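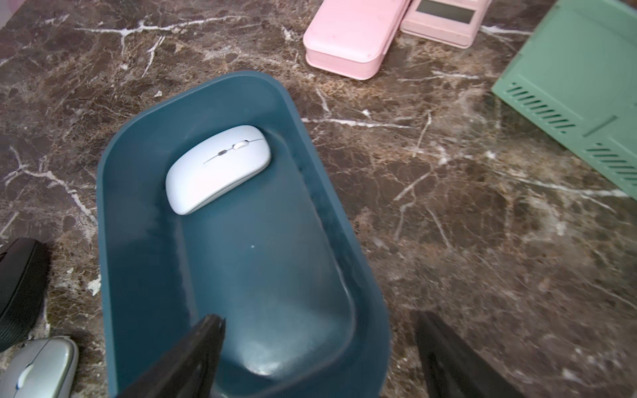 Dunkelbrauner Marmor mit weißen und cremefarbenen Adern, darauf eine blaugrüne Kunststoffschale mit Funkmaus

Start Produkte Anleitungen Händler Kontakt

Kategorie: Naturstein innen › Pflege und Instandhaltung

4 Marmorplatten imprägnieren und pflegen

Dieser Abschnitt gilt für polierte und geschliffene Marmorplatten in Küche, Arbeitszimmer und Flur, die mit der Imprägnierung Trureck behandelt werden. Für Granit und Schiefer siehe Abschnitt 5. Platten aus Kunststein dürfen mit Trureck nicht behandelt werden.

4.1 Saugfähigkeit prüfen

1. Eine unauffällige Stelle wählen, am besten nahe der Wand.
2. Mit klarem Wasser einen Tropfen auf den trockenen Stein setzen.
3. 20 Minuten warten und das Wasser mit einem weißen Tuch abnehmen.
4. Die Stelle im Streiflicht ansehen. Ist sie dunkler als die Umgebung, hat der Stein Wasser aufgenommen und muss imprägniert werden.

Hinweis: Auf dunklem Marmor ist die Verfärbung schwer zu erkennen. Den Tropfen dort auf eine helle Ader setzen. Adern und Grundmasse können verschieden stark saugen, im Zweifel an beiden prüfen.

4.2 Platte vorbereiten

1. Die Platte vollständig abräumen. Auch Schneidbretter, Ablageschalen und Geräte mit Gummifüßen entfernen.
2. Staub und Krümel trocken mit einem weichen Pinsel abnehmen, nicht wischen.
3. Steinreiniger Mukum nach Etikett verdünnen und mit einem gut ausgewrungenen Tuch auftragen.
4. Mit klarem Wasser zweimal nachwischen und trockenreiben.
5. Über Nacht trocknen lassen. Der Raum soll dabei geheizt und leicht gelüftet sein.

Achtung: Keine Zitronensäure, keinen Essig und keine Entkalker verwenden. Säure greift den Kalk im Marmor an und hinterlässt matte Flecken, die sich nicht wegwischen lassen.

Silikonfugen am Spülbecken mit Malerband abkleben. Frische Fugen müssen vorher ganz ausgehärtet sein.

4.3 Trureck auftragen

Benötigt werden Trureck, ein fusselfreies Auftragstuch, zwei trockene Poliertücher und Handschuhe aus Nitril.

1. Flasche kräftig schütteln.
2. Eine kleine Menge auf das Tuch geben – nie direkt auf den Stein.
3. In geraden, leicht überlappenden Bahnen arbeiten und am hinteren Rand beginnen. Kanten und Ausschnitte mit einem schmalen Pinsel nacharbeiten.
4. 5 Minuten einwirken lassen. Stellen, die in dieser Zeit ganz auftrocknen, noch einmal dünn benetzen.
5. Überschuss mit dem ersten Poliertuch vollständig abnehmen.
6. Mit dem zweiten Tuch trocken nachpolieren, bis keine Schlieren mehr zu sehen sind.

Bleibt ein klebriger Film zurück, wurde zu spät abgenommen. In diesem Fall eine kleine Menge Trureck auf den Film geben, kurz anlösen und sofort abreiben.

Achtung: Getränkte Tücher können sich beim Trocknen selbst entzünden. Tücher ausgebreitet im Freien trocknen lassen und erst danach entsorgen.

Die Platte ist am nächsten Tag leicht belastbar. Mit Öl, Rotwein, Kaffee und Kurkuma sollte sie drei Tage lang nicht in Berührung kommen.

4.4 Laufende Pflege

Für die tägliche Reinigung genügen lauwarmes Wasser und ein Mikrofasertuch. Verschüttetes abtupfen, nicht verreiben. Töpfe und Vasen auf Untersetzer stellen, auch wenn sie kalt sind: Am Boden sammelt sich Feuchtigkeit, und es bilden sich Ringe. Gegenstände, die lange am selben Platz stehen, gelegentlich anheben und darunter trockenwischen.

Den Tropfentest aus 4.1 im Juli und nach der Heizperiode wiederholen. Neben Kochfeld und Spüle lässt die Wirkung früher nach als auf der übrigen Fläche. Es reicht dann, diese Bereiche nachzubehandeln.

4.5 Matte Stellen auspolieren

Kleine Säureflecken auf poliertem Marmor lassen sich meist von Hand bearbeiten. Dazu dient das Handpad Tanner mit Körnung 3000.

1. Pad und Stein anfeuchten.
2. Mit leichtem Druck kreisend über die matte Stelle und etwas darüber hinaus arbeiten.
3. Schleifschlamm abwischen, trocknen und den Glanz prüfen.
4. Bei Bedarf wiederholen, danach die Stelle nach 4.3 neu imprägnieren.

Hinweis: Auf geschliffenen, also matten Oberflächen das Pad nicht verwenden. Es entstehen glänzende Flecken. Tiefe Kratzer und offene Risse gehören in die Hand eines Steinmetzbetriebs – mit dem Fingernagel über die Stelle fahren, bleibt er hängen, ist sie zu tief.

Redaktion der Anleitung: Rosalie Strebel, Anwendungstechnik Plorbridge

20 Mal geteilt 3 Kommentare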